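We use cookies to remember your cart and language. Accept | Settings

Lakano Finger Set for Student Clubs

The Lakano set is a pair of long gripper fingers for school and college robot clubs. The fingers are dark gray with a matte surface, and each tip has a recessed groove. They fit the Traveck wrist plate with 6 screws, which are included in the box. The set was drawn by Anil Varghese together with the students of the Jurnelar robotics club. 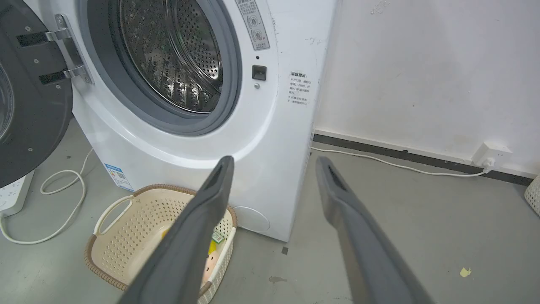 The laundry task is the one which most clubs choose for their first season, and the Lakano set is made with this task in mind. The students must take one piece of clothing from a basket, put it in the washer and close the door. A front loader with a steel drum and a thick rubber gasket is a good machine for practice. Please keep power strips and cords on the floor out of the path of the robot base.

Length of finger: 58 mm past the plate
Maximum load: 600 g
Spare grip pads: 8

Clubs may order one set per team. Delivery for the spring season starts in March. For a different wrist plate, please write to Fernandes support before you order.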